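About Us

Skimdale started over a sink. Tharun Menon had been working on warehouse machines for most of his career, the kind that slide boxes from one belt to another all night long, and every time his family got together somebody would ask him when he was going to build one that did the dishes. He laughed it off for years. Then one evening, with his sleeves rolled up and a stack of plates still to go, he called Vimala Achari and asked her whether she thought it could be done at all, and the two of them talked until well past midnight (the plates, we understand, waited until morning).

We're still a small company, and we still spend our days on that same question. Can a machine do the ordinary chores of a home or a shop floor, the wiping and stacking and sorting and putting away, well enough that you would want it around? Our answer in 2021 is "some of them, some of the time," and we'd like to tell you which ones, seeing as you've come all this way to our About page.

Folding a towel that's already lying flat goes well. So does moving cups from a tray to a shelf, and so does the bin sorting we do with our friends at Tesach, where the parts are all the same shape and the lighting never changes. We ran 23 different chores through our workshop last year, and those were the happy ones. Kitchens are harder, and we love them for it! A kitchen is full of shiny things and see-through things, and it belongs to people who cook in it and leave the knife wherever the knife ended up. A dinner plate looks like the simplest object in the world until you ask two fingers to pick it up by the rim, with a bit of food stuck to the middle and the sun coming in at the window.

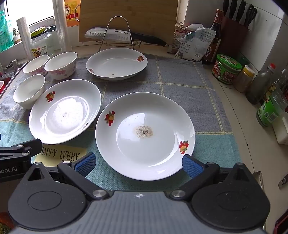
Onyekachi Ekwueme thinks we're too patient about all this, and has told us more than once that a dishwasher settled the matter decades ago and that we ought to be working on laundry. We've had that argument over a good many lunches. Our side of it is that a dishwasher has never yet scraped a plate, carried it across the room or put it back in the cupboard, and those are the parts people grumble about. The laundry people have our sympathy, though, and we do keep a basket of socks in the workshop for days when we're feeling brave.

Vignesh Subramaniam looks after the grasping work, and Raghavendra Salian runs our shop-floor projects, including the long one at Acharya, where a machine has been learning to restock 20 drawers of fasteners. It's slower than a person. It also drops things, mostly washers, and Raghavendra has become very good at finding washers. We report those numbers to our partners just as they come, drops and all, and we have turned down work when we thought the machine wasn't ready for it.

We don't sell a home robot, and we won't be taking orders for one this year, however kindly you ask (and people do ask, very kindly). What we do offer is testing and advice for workshops and small factories that are wondering whether a particular job could be handed over. Write to us with the dullest chore you have. We read everything, and Vimala answers most of it herself, usually at some length.

Page last updated Thursday, July 22, 2021.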